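Shop Tables Chairs Lamps Small Things Delivery Contact

Stollatley > Tables > Round tables > The Gurnov round table, black marble pattern

The Gurnov Round Table, Black Marble Pattern

By Ruxandra Pîrvu, December

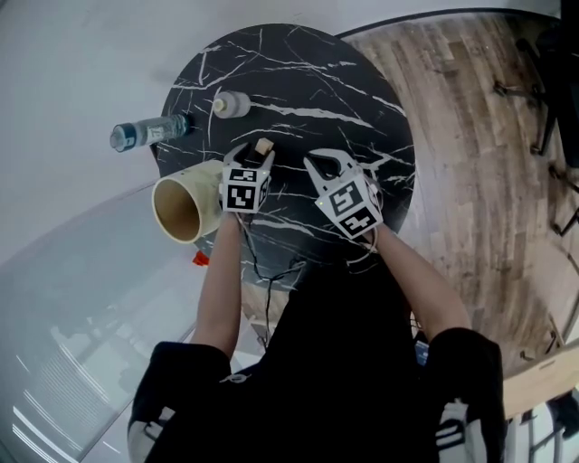
The Gurnov top with its fine white veins, and a small wooden cube between the fingers of a hand-held gripper near the middle of it.

We have been selling round tables for a good while now, and if you have ever rung the shop to ask which one we would put in our own house, you will very likely have been told about the Gurnov before you got to the end of your question. It is a plain, friendly sort of table. It has a round top in a black marble pattern, with thin white veins running through it, and it suits a corner by a window just as well as it suits the middle of a room with people all round it.

I will say something about the colour first, as it is what most people write to me about. Black sounds like a brave choice for a table, and I was a little nervous of it myself when Čestmír Hrnčiar, who does our buying, came back from the Pirkelmont workshop with a sample under his arm and a very pleased look on his face. But the veins do a lot of the work. They break the black up softly, so that the table never looks like a great dark hole in the room, and on a pale floor – light wood planks, say, or a soft grey – it looks very handsome indeed. Small pale things show up on it beautifully. If you like to do jigsaws, sort buttons, build with little wooden blocks or lay out the pieces of a model, you will find you can see every last bit without hunting for it.

The pattern is different from one table to the next, and we can't promise you a particular arrangement of veins. Some tops have a long one wandering nearly the whole way over, others have lots of short ones gathered to one side. If you would like to see yours before it goes out, drop us a line when you order and we will send you a picture of it. Plenty of people do ask and it is no trouble at all.

What it is good for

Nearly everything, in my experience! I have one at home and it has been a breakfast table, a homework table, a place to wrap parcels and, for one long winter, the place where a very large jigsaw lived. Because there are no corners you can come at it from any side, and two people working on different things don't get in each other's way as much as they would at a square one. It is also a good height for standing and leaning over when you are busy with your hands, and an ordinary office chair will go up to it nicely when you would sooner sit.

The one thing I would mention, and I do mention it to everybody, is that round things roll. A bottle of water laid on its side, a beaker, a tub of something with the lid on – they will all have a little wander if you knock them, and a smooth round top has no back edge up against a wall to stop them. We sell a thin felt mat by Abugri which sits in the middle and deals with that very well. It comes in oatmeal or dark green and can be ordered along with the table.

Looking after it

A soft damp cloth is all you need for every day, followed by a dry one. Dust does show on black more than it does on a pale top, I won't pretend otherwise, and if your table stands beside a big window or a glass door you will notice it most in the late afternoon when the light comes in low. I give mine a quick wipe after tea and think no more of it. Please don't use scouring powder or anything gritty. Hot pans want a mat underneath them, and so do teapots, and a spill of beetroot or turmeric should be wiped up when it happens and not left until the washing up is done.

Felt pads are in the box for the underside of the base. Do put them on before you stand the table on a wooden floor, as it is a great deal easier to do while everything is still upside down.

Size, delivery and putting together

The top measures 101 cm across, and the table stands 76 cm high. It weighs 43 kg all told, so we send 2 people with it and they will carry it to whichever room you like, stairs included, so long as you tell us about the stairs beforehand. The top and the base come separately wrapped and are joined with four bolts. The key is in the box. Čestmír likes to do it on a folded blanket with the top face down, and having watched him a good many times I would say that is the way to go about it.

Please measure your doorways. The top travels on its edge and goes through most ordinary doors without any bother, but a tight turn at the head of a staircase can be awkward, and we would much sooner talk it over with you on the telephone first.

If you are ordering several for a studio, a school or an office, ask for me and I will work out a price for you. We keep a few in the storeroom at Stollatley, and when those have gone the next ones take a little longer to come from Pirkelmont. Samples of the top are free, cut to the size of a coaster, and you are welcome to hang on to yours.

Order code: Gurnov 4000, black marble pattern.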